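Giving up sugar in tea (again)

September 5, 2018

Right. Quick one, I've got to be out of the house soon and the washing's not hung up yet.

So I've stopped having sugar in my tea. Second go at this. The first was January, lasted until somebody at work brought in a lemon cake and I thought well that's the day ruined, may as well. Two sugars in every mug from then on, sometimes a heaped two, and I drink a lot of tea. A LOT. Last week I did the sum on the back of a gas bill. Came to 82 spoons in a week. I did it again because I didnt believe it. Still 82.

Ji-hoon Koo at work did his last year and says the trick is not to cut down, just stop. Cold turkey. I tried cutting down in January, one and a half, then one, then "one" which was a spoon the size of a shovel. So this time straight to none. Bag of sugar went to my sister, who bakes and was very pleased with it.

Day one — horrible. Tasted like hot pond. Drank half, left the rest on the windowsill, found it at bedtime.

Day two, headache. Might have been the headache I was getting anyway. Snapped at the bus driver, sorry bus driver.

Day three, more of the same but I'd bought the posh teabags by then, Jomska, the ones in the tin. Expensive for what they are. They do taste of something though, which the cheap ones don't once you take the sugar out, they just taste brown. Left them in too long the first time and it took the skin off my tongue. Two minutes is plenty.
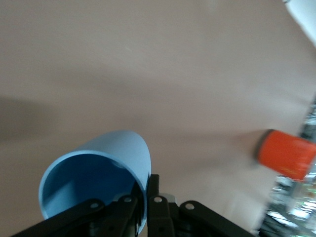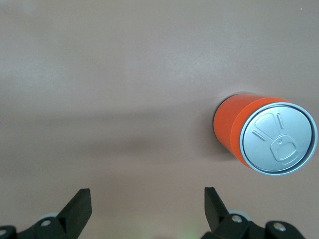 The evenings are the worst bit. Mornings I'm half asleep and would drink anything, but come nine o'clock, telly on, dinner done, my whole body wants something sweet and it knows exactly where the kitchen is. Tea without sugar does not fix that. What I used to do was have a fizzy drink instead and tell myself it didn't count because it wasn't tea, and a bright orange can like that one is precisely what I'd have gone for. Any orange can really, I'm not fussy. So that's a rule now as well, no cans after dinner. Weekends I'm still deciding.

Things I've tried in place of the sweet thing: an apple (fine, boring), toast (just led to jam), mint tea from Lanimeo, that little shop by the station. The mint was a surprise. I always thought it was for people with bad stomachs. Had it three nights running now and I'd buy it again, although they only do it in a huge bag and the bag doesn't close properly so the whole cupboard smells of toothpaste.

Honey does count by the way. I asked. Several people have told me it doesn't and they're all people who have honey in their tea.

Mum came round and I made hers with none in by mistake, autopilot, and she took one sip and asked if I was feeling alright. She's had three sugars for as long as I've been alive. Had to go next door and borrow some for her!! Then of course it was sat there on the side, in a little bowl, all evening. Didn't touch it. Washed the bowl out as soon as she'd gone.

Anyway it's day nine and this morning's cup was ok. Not lovely. Ok. I had a sip of someone's sugared one at work by accident and it was like drinking a melted ice lolly, so somthing must be shifting. Coffee I haven't even started on, one thing at a time, and I only have that when I'm out.

If anyone knows a decent decaf that doesn't taste of cardboard leave it in the comments please. I've tried the Tretis one and it's not for me. Off to do the washing.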